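Gareth Treloar keeps the site rules for the manipulation cells at Botside in a ring binder, and the binder is thinner than it was. The version he took over in April had grown to 61 pages. The current one, issue 4, is 22 pages and has been adopted by two other workshops, Zarkden and Cititham. We spoke to him about what was cut, what was added, and how rules for contact work should be written.

"The old document was organized by machine," Treloar said. "Each arm had a chapter, and most of the chapters said the same thing with different numbers. When a limit changed, it had to be changed in every chapter. I found three values for the same speed." Issue 4 is organized by type of contact. There are four classes: pressing, pinching, carrying and handing over. Every task on the schedule gets one or more of them before it is run.

Pressing is the class with the most clauses. It covers keys, switches, lids and anything else where a finger is driven against a surface that gives a short distance and then stops. The rule requires a travel limit as well as a force limit, and the travel limit has to be set from the part itself.
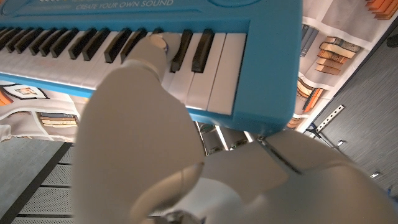 *Class 1 contact (pressing): one extended finger on a white key, next to the black keys.*

"A key is a good teaching case," he said. "It has a clear end stop. If you set force only, the controller goes on pushing until it reads the number. If you set travel only, and the part has been moved up, you reach the stop early and the force climbs. Clause 3.2 says both, and it says whichever is reached first ends the motion."

Clause 3.4 deals with adjacent surfaces. Where the target sits next to a raised feature, the approach has to be made from a direction that keeps the rest of the hand clear of it. Treloar regards this as the clause most often skipped in reviews. "People check the fingertip. They don't check the thumb, and they don't check the knuckles. I ask for a clearance figure for every part of the hand that's lower than the wrist."

The logging requirement was the most disputed change. Issue 3 asked for contact data at 1000 samples per second for all tasks. Issue 4 keeps that figure for carrying and handing over and raises it to 2000 for pressing. Beryl Greenwood, who reviews the rules for Cititham, objected to the increase in writing. Her position has moved, but only part of the way.

"My objection was storage," Greenwood said. "We had 3807 runs on file and I was being asked to double the size of the next ones. I accept the argument for short contacts. A key press is over quickly and at the lower rate the peak can fall between samples. I don't accept it for a lid that takes four seconds to close, and the clause doesn't separate the two." Treloar agrees that it doesn't. A split by contact duration is drafted for issue 5.

Pinching and carrying are treated together in section 4, with soft and rigid objects on separate pages. Rigid objects are held to a grip force and a maximum overhang past the fingers. Soft objects have no overhang limit, which Greenwood considers a gap. 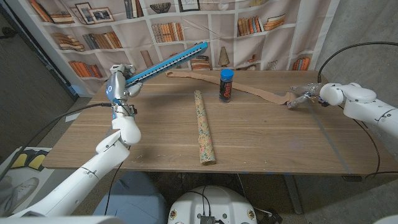 "A strip of paper or cloth doesn't load the gripper much," she said. "What it does is go somewhere you didn't plan. It can catch on a container, or lie across the next item. I'd like a clause that says the free end has to be accounted for before the arm moves." She has proposed wording: the operator states where the free end lies, and the path is checked against it as if the strip were at full length.

Treloar has accepted the second half. He wants the first half done by checklist, on the grounds that a spoken statement leaves no record.

Two-arm work has its own section, adapted from a procedure at the Stamatopoulos workshop. It requires a declared boundary between the arms for each task. Either arm may cross it, but only while the other is stationary or withdrawn. Long tools are counted as part of the arm that holds them, to their full length. "That sentence took an afternoon," Treloar said. "Somebody wanted the boundary measured at the gripper. Then the tool isn't in the rule at all."

Cables are covered by a single line: slack must be checked at both ends of the working range before the first run of the day. Greenwood wants the check repeated after any change of gripper. Treloar has no objection and has marked it for inclusion.

Deviations are recorded on form 1334, one sheet per event, with the clause number at the top. A sheet without a clause number is returned. Comments on the issue 5 draft go to Treloar in writing and close on Sep 4, 2026.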